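Ticket 359 – Guest Wi-Fi drops at the back of the gallery
Opened by: Farzana Uddin, Kastbridge front desk
Status: Resolved, leaving open for comments

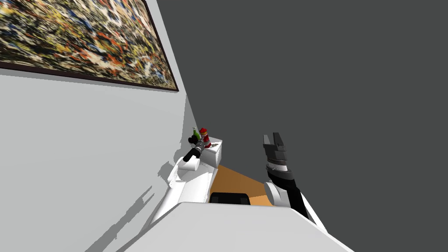 Hello all, and thank you for being so patient with me on this one. The short version is that the guest network kept dropping people every few minutes, but only toward the back of the building, and only once they had accepted the welcome page. Staff laptops were fine the whole time, which sent me down the wrong road for longer than I'd like to admit. The complaints came mostly from visitors who had stopped by the big drip-and-splatter painting, the one with all the yellow and orange and red tangled up in it, and were trying to load the audio guide on their phones. So that pale gray wall became my test spot, and I got to know it very well.

First thing I tried was the obvious one, restarting the Totine access point in the back hallway. It came up nicely, I joined with my own phone, played two audio tracks all the way through and went home feeling pleased with myself. By lunch the next day I had three more complaints in my inbox.

Second try: I changed the channel. The shop next door put in new equipment back in February and I had a theory that we were talking over each other. Moved us from 6 to 11. Signal looked a little better on paper, but the drops carried on exactly as before. I have left it on 11, as it does no harm.

After that I called Jayasinghe, who look after our network contract, and a very kind person on their help line stayed with me for 67 minutes (bless them). They asked me to read out the address list from the router, which I should have looked at on day one. The guest pool was completely full. Phones that had left the building hours ago were still holding their addresses, and anyone new was being let in and then bumped right back out again.

It seems the lease time had been set to 14 days. My best guess is that it came across with the old settings when we moved over to the Vedham router, and with fewer visitors through the door we just never filled the pool up. Now that the summer crowd is back, we do, and quickly!

What I changed on July 24, 2021:
Lease time on the guest network is now 2 hours.
Cleared the old leases and restarted the router before opening.
Saved a copy of the new settings in the shared folder, under Network.

I still can't fully explain why it only showed up at the back. Jayasinghe think phones were hopping between the two access points as people walked through, and asking for a fresh address each time they did – so the front desk, where everybody stands still, never noticed. That makes sense to me, but if anyone knows better I would love to hear it.

No complaints so far since the change. If a visitor does report a drop, please note the time and the kind of phone, and ask them to forget the network and join again before you call me. Please don't unplug the access point, as it takes the card reader down with it for a few minutes.

I'll check the address list again at the end of the month and add a line to this ticket.

Farzana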